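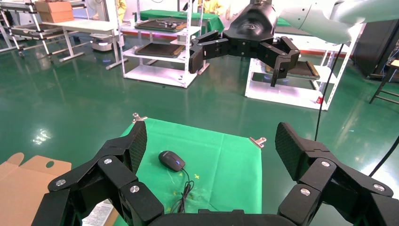

3.2 Why people keep the box

Most of our respondents could not say what was in the cupboard, but all of them could say that the boxes were. Of the 70 households we visited in Harnton, only two had thrown out the packaging of their last large purchase within a month. The rest gave reasons, and the reasons were good ones, in the sense that they had clearly been used before on a spouse.

Resale value came first, followed by the warranty. Kidata, the local repair shop, has never asked a customer for a box, and told us so with some feeling. Moving house came third, and was offered most firmly by people who had lived at the same address since they were married. 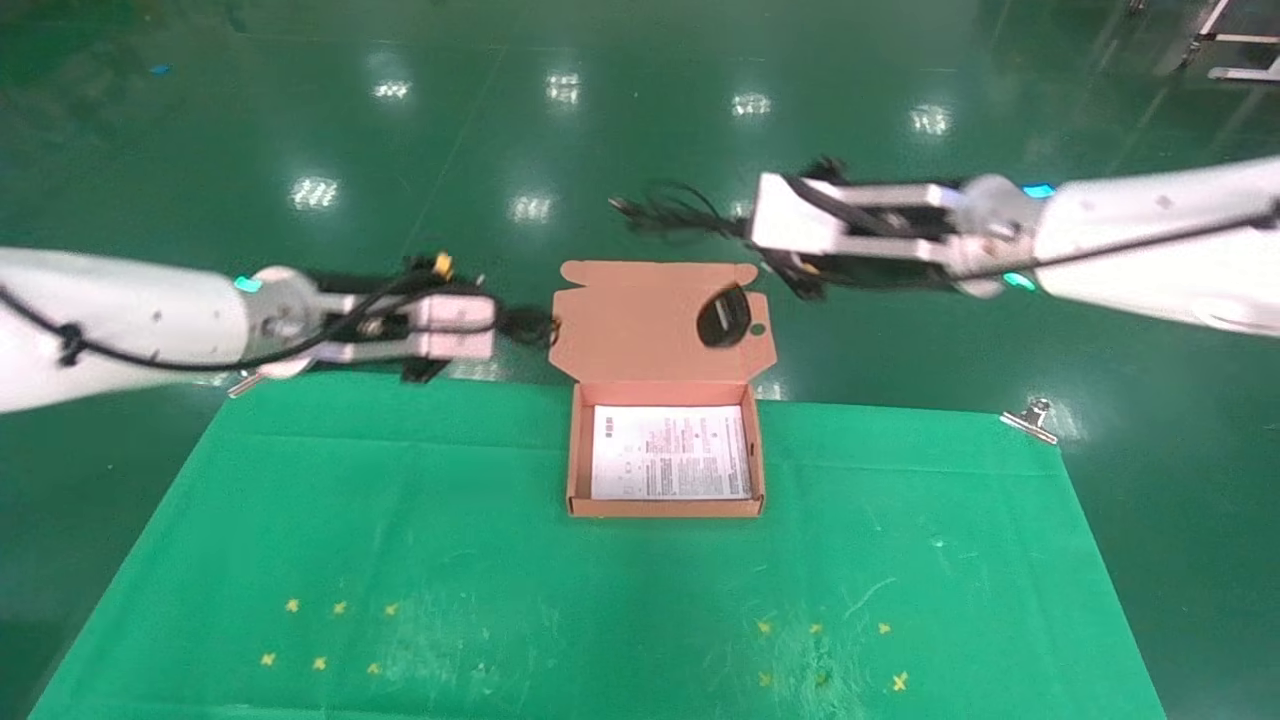 Figure 4. Open cardboard box with the lid folded back.

Shalabala's term for this — "deferred disposal" — is kinder than the one we used in our field notes. Under her account (Shabalala, in review) a box is kept until the object it came with is itself thrown away, at which point the box is kept for something else. Our data support the first half. As for the second, one respondent owned a toaster box that had outlived three toasters and was now, in her words, "the good one."

Cables followed a different rule. Boxes were kept for a stated purpose, while cables were kept in case a purpose turned up. Oberholzer's earlier survey in Tudine put the typical drawer at about 200 feet of cord, a figure we doubted until we opened our first drawer in March.

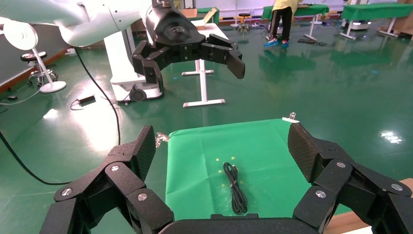
Figure 5. Black cable, coiled into a long narrow bundle.

Neatness did not predict use. The seven households that coiled their cables were no more likely to know what they fit, though they were a good deal more offended by the question.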